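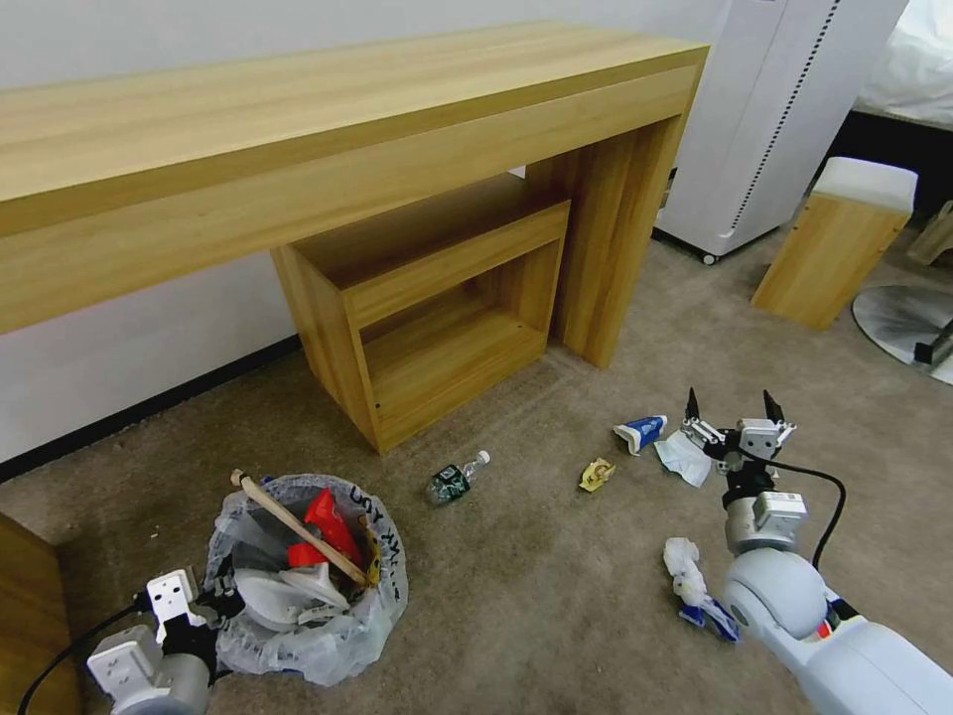
カタログの把持力の欄を見比べれば済む話で、わざわざ床にごみを撒いて試す必要があるのか、という意見が前の版の読者から寄せられた。もっともな疑問だが、把持力の欄には丸めたティッシュのことが書かれていない。カーペットの毛足のことも書かれていない。本章の手順は、その書かれていない部分を自分の部屋で確かめるためのものである。

第7章 グリッパの交換と比較(カーペット床・双腕構成)

対象構成
アーム:Drolden双腕セット
コントローラ:Khoo
グリッパ:Grarkov二指型、Kuvau二指型

本章は、上記のグリッパを同じアームに付け替え、床の小物を拾ってごみ箱に入れる作業で比べる場合の設定を扱う。机上の部品把持については前章を参照のこと。机上で良い成績を出したグリッパが床でも良いとは限らない。編者はその逆の例のほうを多く見ているが、手元の機体での話であり、一般化するつもりはない。

7-1 作業場所の準備

1. 右アームの作業範囲に、家具の脚や家電のキャスターが入り込んでいないか確認する。コンソールテーブルの脚の際は、アームの肘が想定より外へ張り出すため接触しやすい。動かせる家具は動かす。動かせない場合は、Khooの「進入禁止」に登録する。

2. ごみ箱を左アームの届く位置に置き、内側に透明な袋をかける。袋の口は縁の外へ折り返す。折り返しが浅いと、投入の際に指先が袋を引っかける。

3. 袋に試験名を書く場合は、油性ペンで側面に書く。ラベル用紙は袋がたるむと剥がれる。

4. 対象物を床に置く。飲料の空きボトル、菓子の小袋、絞ったチューブ、丸めたティッシュなど、硬さの違うものを混ぜる。同じ種類ばかりで試した結果は、比較と呼ばないほうがよい。

5. 各対象物の位置と向きを写真で控える。横倒しのボトルは、キャップがどちらを向いているかも控える。グリッパを付け替えたあと、この控えのとおりに置き直す。

注記:置き直しの精度に神経質になりすぎる必要はない。ティッシュは一度つかめば形が変わるので、厳密な再現は最初から無理である。ただし「だいたい同じ」で済ませた試験の差が小さかったときは、その差を信用しないこと。

注意:ごみ箱に木の棒のような長いものを入れる場合、棒の先が縁から出ることがある。次の投入動作でアームの手首に当たるおそれがあるため、投入高さを上げるか、試験を止めて棒を寝かせる。

7-2 グリッパの取り付け

1. Khooの主電源を切り、表示が消えるのを待つ。非常停止ボタンだけで作業を始めてはならない。

2. アームの手首を支えながら、取り付け済みのグリッパを外す。Droldenの手首は、電源を切ると自重で下がる。取扱説明書には「緩やかに下がる」とあるが、手を添えずに試すことは勧めない。

3. 新しいグリッパを取り付け、固定ねじを対角の順に締める。

4. ケーブルをアームの外側に沿わせ、手首の手前に輪を一つ残す。輪が小さいと手首を回したときに引っ張られ、大きいと床を擦る。カーペットの上では、垂れたケーブルが軽いごみを押しのけ、認識位置と実際の位置がずれる。

5. 主電源を入れ、「工具設定」から型式を選ぶ。Kuvauは自動で認識される場合とされない場合がある。認識されたという表示が出ても、型式の末尾まで読むこと。旧型の設定のまま動くことがあり、動くだけに気づきにくい。

6. 指を全開にする。画面の開度が100になり、左右の指先が目視で同じだけ開いていればよい。画面の値だけで判断しない。

注記:エラー413が出た場合、Khooの一覧では「工具通信異常」とされている。編者の経験では、通信そのものより、コネクタの差し込み不足であることがほとんどだった。設定の初期化を試す前に、コネクタを一度抜いて差し直す。初期化をすると7-1で登録した進入禁止も消える。この点は画面の警告に書かれていない。

7-3 高さと力の設定

1. 接近高さを18センチに設定する。Grarkovの推奨値はこれより低いが、床に背の高いものが混じる場合は余裕を見ておく。接近が遅くなるという不満はあるだろう。指先がボトルを蹴って転がし、探し直す時間よりは短い。

2. 床面の高さを、カーペットの上で測り直す。出荷時の値は硬い床を基準にしている。カーペットは場所によって沈み方が違うため、作業範囲の中央と端の両方で測り、高いほうの値を入れる。

3. 閉じる力を「弱」から始める。丸めたティッシュや絞ったチューブは弱でつかめることが多い。つかめない場合に一段ずつ上げる。

4. ボトルでは、胴とキャップ側の両方を把持位置として試す。ラベルのない透明な部分は奥行きの測定が不安定になりやすい。ラベルのある胴を狙う設定でうまくいかないときは、把持位置より先に認識結果の画面を見る。

注意:閉じる力を「強」にしたまま手で物を渡さないこと。指の間に手を入れるのは、必ず停止状態で行う。

「適応把持」について。Grarkov、Kuvauともに、対象の硬さに合わせて力を自動で調整する機能を備えるとしている。比較の間は両方とも切っておく。入れたままだと、指の形状の差を見ているのか、調整ソフトの差を見ているのか区別がつかなくなる。販売元の担当者は入れた状態での評価を強く勧めてくるが、それは別の試験として後で行えばよい。編者は入れた状態でも試した。小袋では違いがわかり、ティッシュではわからなかった。

7-4 比較の実施

1. 左アームを袋の縁の位置で待機させる。左アームの役目は袋の口を押さえることに限り、拾う動作はさせない。両腕で拾わせると速く見えるが、どちらのグリッパの成績なのか分けられなくなる。

2. 右アームを対象物の上に移動させ、指を開いた姿勢で一旦停止させる。停止位置が対象物の真上に来ているか、横からも見て確認する。上から見ただけでは、手前へのずれに気づかないことがある。

3. 「把持」を実行する。結果は次のいずれかで記録する。
 つかめた
 つかんだが運ぶ途中で落とした
 つかめなかった
 隣のものまで一緒につかんだ

4. つかめた場合は投入まで行い、袋の中に落ちたことを目で確認する。Khooの画面は、指が開いた時点で「完了」と表示する。ごみが指先に貼りついたままでも、縁に引っかかっていても「完了」である。この表示を成績として数えない。

5. 同じ対象物に対する試行を、前もって決めた回数まで繰り返す。途中で調子が良いからと打ち切ったり、悪いからとやり直したりしない。

6. グリッパを交換し、7-2の手順1から繰り返す。力と高さの設定は変えない。変えなければ動かないときは、変えたことを記録に残し、前のグリッパも新しい設定で試し直す。

注記:隣り合ったごみの扱いには特に差が出る。丸めたティッシュのすぐ横に包み紙があるような置き方では、指の幅が広いほど両方をつかみやすい。掃除としては歓迎してよいのかもしれないが、狙ったものをつかむ試験としては失敗に入れる。どちらの立場で数えたかを記録の先頭に書いておくこと。販売元の資料には、この点を明記しないまま成功率を載せたものがある。

注記:照明を途中で変えない。午後から夕方にかけての試験では、窓の光で白いティッシュの見え方が変わる。カーテンを閉め、室内灯だけにする。

7-5 うまくいかないとき

指先がカーペットに沈み、停止する
床面の高さが低く入っている。7-3の手順2をやり直す。力を上げて解決しようとしない。指先の傷みが早まるだけである。

薄い包み紙だけつかめない
指先が床と平行に閉じているか確認する。手首がわずかに傾いていると、片方の指が紙を押しのける。Kuvauでは指先の先端形状を替える別売部品があるが、効果は確認できていない。購入する前に借りて試すことを勧める。

ボトルが転がる
接近方向をボトルの長手と直角にする。それでも転がる場合は、閉じる速度を下げる。

袋がずれる、縁から外れる
左アームの待機位置が高すぎるか、袋が大きすぎる。左の指で袋をつかませる設定もあるが、開放の命令を忘れると、腕を戻すときにごみ箱ごと引き倒す。使う場合は速度を最低にする。

昨日はつかめたものが今日はつかめない
置き方、照明、床面の高さの順に疑う。ソフトウェアの更新が自動で入っていることもあるので、Khooの版数も見る。更新履歴に「把持性能の改善」としか書かれていない場合、何が変わったのかは販売元に問い合わせるしかない。返事は遅い。

7-6 結果の読み方

GrarkovとKuvauのどちらが優れているかを、本書は書かない。編者の部屋では、硬いものと柔らかいもので順位が入れ替わった。カーペットの種類が違えば、また変わる可能性がある。どのグリッパを選ぶかは、自分の床に実際に落ちているもので決めること。

記録には、失敗した試行の動画を残す。成功の動画は見ていて気分が良いが、設定を直す役には立たない。販売元に相談するときも、失敗の動画と設定値の控えがあれば話が早い。控えがないと、まず初期化を勧められる。

試験が終わったら、アームを待機姿勢に戻し、主電源を切ってから床とごみ箱を片づける。指先に残った紙くずは乾いた布で取り除く。溶剤は指先の表面材を傷めるため使用しない。指先の交換時期については第8章で扱う。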